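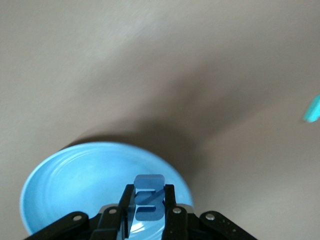

The gripper started to make a small click again in March, so I gave it one evening and wrote down what I did. My arm stands on a table in the spare room, and its only job is to put toy numbers into bowls. I call the whole set-up Zasodeck, from the name on the first folder I made for it.

The click came only when the fingers closed, never when they opened. First I suspected the servo, which I bought from Flinen last year, and I was already looking at prices for a new one. Before ordering I switched off the power and moved the fingers by hand. The left side had some play. I could push the fingertip sideways by 2 mm, and the right one did not move at all.

So it was the screws in the links. They work loose slowly, and I had not looked at them for 197 hours of running (the controller keeps this number, I am not so tidy). I took each screw out, cleaned the thread with a cotton bud and put a very small drop of thread lock on it. Please be careful with the drop. Last time I used too much, it went into the joint, and I had to print a new link.

Then there is the question of how tight. If you turn the screw until it stops, the link cannot swing freely and the servo becomes warm. I tighten until I feel resistance, then go back a little, and move the finger by hand through the full travel. It should feel the same everywhere. I left everything overnight to let the glue harden.

In the morning I did the zero position again, with the fingers closed on nothing, and saved it. My old value was wrong by a few steps after the repair, so do not skip this. The closing force I put back to 50 in the settings. At 100 the arm holds a block very well but the click returns sooner, I think.

For testing I use the number 3. Its sides are round, and a finger with play lets it turn in the grip, while the 1 is too easy and tells me nothing. I ran it over the bowl many times before lunch and heard no click.

The camera cable is still too short when the wrist turns fully to the left. I have ordered a longer one from Evulau and will write again when it is fitted.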